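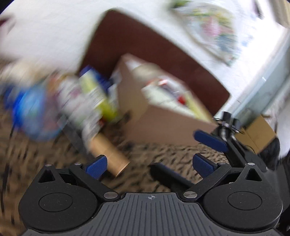

Alžběta Polák opens her shop in Nundoston at 10 in the morning, but she is there by seven to do the mail orders. She sells buttons, thread, zippers and sewing machine needles, and has done so at the same address since she took over the lease from the Hájek family.

"They sold shoes," she says. "For the first year people still came in and asked me for shoelaces. So I started stocking shoelaces."

She had not planned on retail. She worked in the alterations department of a store in Wemcombe for most of her twenties and bought her buttons out of a catalog like everyone else. When the catalog company closed, she drove over to look at what was left in its warehouse and came home with 4,000 cards of buttons in the back of a borrowed van.

"I paid too much. I know that now. A lot of it was brown, and you would be surprised how hard it is to sell a brown button. I still have some of those."

The rent was low then. It has gone up 4 times, and she expects another increase in March. Asked whether she has thought about giving up the storefront and selling only by mail, she says yes, every winter.

"The mail side makes more money. But people don't know what size they need. They bring in the coat and I look at the buttonhole. You can't do that over the phone — I've tried."

About half of her walk-in customers come for a single item, and many spend less on it than they did on parking. She has a small minimum for card payments and none for cash. Zippers are her most reliable seller, followed by black thread. Wool is something she has stayed away from.

"There is a very good wool shop in Drorkside. I send people to her and she sends people to me. If I start selling wool, then she starts selling buttons, and we both have too much stock."

On two evenings a month she pushes the cutting table against the wall and teaches basic repairs. The class covers hems, replacing a zipper, and darning a sock. It started with friends of her daughter who had gone away to college and wanted to fix their own jeans. Now the list fills up within a day of going on the door.

"Most of them can do it fine. They press too hard on the pedal, and that's the main thing I correct."

She orders 200 spools of thread at a time and keeps the sales records in a ledger, which her accountant has asked her to stop doing. She says she will look at a computer program after the holidays.

The bell on the door goes at ten past ten. A man wants one gray button for a raincoat. He has brought the raincoat.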